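Stinesard Building Bag Drive – January meeting, minutes

Taken by me, Aaliyah Arsenault, because I sat closest to the outlet and had the only laptop with any charge. If I got something wrong, tell me before the next meeting and I'll fix it. I type fast but I also talk a lot, so there are going to be gaps where I was the one talking.

Started at 6:40 p.m. in the long room on the second floor. Eleven people, plus two who came in during the zipper discussion and one who had to leave before the money part. Last meeting's minutes were approved with one correction: the shelf by the door is thirty inches deep and I had written thirteen. Sorry to whoever bought the thirteen-inch bins!

1. Where we are with the bags

We have 195 bags in the building as of tonight. That's backpacks, totes, two rolling suitcases and a guitar case that we all keep walking around. Of those, 108 have been checked and tagged and are ready to be packed. The rest are on the back shelves and still need somebody to go through them. The MacDonald school wants 98 packed backpacks and they want them all in one delivery, so the totes don't help us there, nice as they are.

There was a long talk about whether we have enough backpacks that are actually right for older kids. We are swimming in cartoon ones. The middle school pile is the short one, and the high school pile is shorter still. Several people said plain colors go first every time, and I agree – my own niece wouldn't be seen with anything that had a face on it after about fifth grade.

Agreed: the next call for donations will say "plain colors, teen and adult sizes" in the first line and not buried at the bottom like last time.

2. How we check a bag

This took up most of the evening. We've had three different people checking three different ways, and the tags don't match. So we went through it together at the table and tried to get it down to one list we can all live with.

We start with the outside. Lay the bag on its back with the front panel up so you can see the fabric properly. Anything padded or stitched needs a slower look than a flat nylon bag does, as a pulled thread can hide in the seams. Run your hand along it. Then the straps and the top loop, and give each one a decent tug (a decent one, you are not starting a lawn mower).

Zippers next, all the way open and all the way closed, twice. If there are two pulls on the main zipper, check both of them. We argued for a while about metal zippers versus plastic ones. I'm firmly on the metal side. The other camp says plastic is easier to fix, and they do have a point, so we left it that neither kind gets marked down.
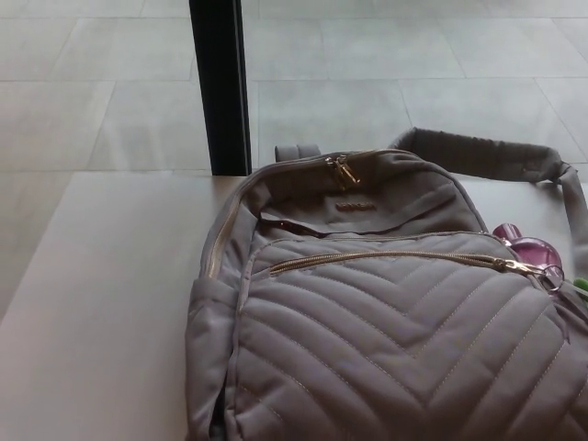 Then come the pockets, and I mean every pocket, including the little slit ones up near the top that are so easy to miss. We found a library card in one of those before the holidays and a folded ten-dollar bill in another. The library card went back to the library. The ten is in the envelope in the desk drawer with a note on it, and if it hasn't been claimed by spring it goes toward laundry soap.

Key rings and charms: this got more discussion than I expected. Up to now some of us have been taking everything off and some of us have been leaving it. The argument for leaving it is that kids like them and a bag with something fun hanging off it feels like a real bag, one that a person picked out. The argument for taking it off is that the donor may have forgotten it was there. We settled on this: if the donor is still reachable, ask. If not, keys come off and go in the lost and found dish, and plain rings and cheerful little charms can stay if they're clean and have no name on them.

Agreed: one checklist, printed large, taped to the table. I'm typing it up. Tags will say size, color and the date checked, and that's all. No more little essays on the tags, please. I'm guilty of this too.

3. Cleaning

The Stota stain spray is finished and people had mixed feelings about replacing it. It did well on canvas and left a ring on two of the lighter bags. We're going to try dish soap and a soft brush for the pale ones and see how we get on. Quilted bags don't go in the washing machine, not even on gentle. Spot clean them and let them dry open, on the rack, away from the radiator.

Please also put the brushes back in the blue tub. Somebody has been putting them in the sink and they get all bent.

4. Shelves and the room

The back shelves from Cestska are up and level, and thank you to everyone who stayed late for that. The bottom one is for rolling bags only. We'd like the table kept clear at the end of every session so the knitting group can have it in the morning. They've been very nice about it but I found a needle in a tote last week, so I think we're getting in each other's way.

The overhead light by the window is still flickering. I've emailed the building office twice and I'll go down in person this time.

5. Money

We have $867 in the account. Supplies for the 98 packed backpacks come first: notebooks, pencils, a folder each, and a small pouch if the price is okay. There was a suggestion to buy new backpacks to fill the gap for the high schoolers. We decided to wait and see what the donation call brings in before we spend anything on that.

6. Anything else

The guitar case. Does anyone know a kid with a guitar and no case? Ask around.

Snacks were very good this time. Whoever made the lemon bars, please write down the recipe.

To do before next meeting:
Checklist typed, printed and taped down – me
Donation call rewritten – me, with help from anyone who can spell "accessories" on the first try
Building office about the light – me again
Price check on notebooks and pouches – the Thursday-morning crew, sorry, the morning crew, whatever day you've moved to
Finish checking the back shelves – everybody

Finished at 8:15 p.m. Next meeting is same room, same time. Bring a mug, we're out of paper cups.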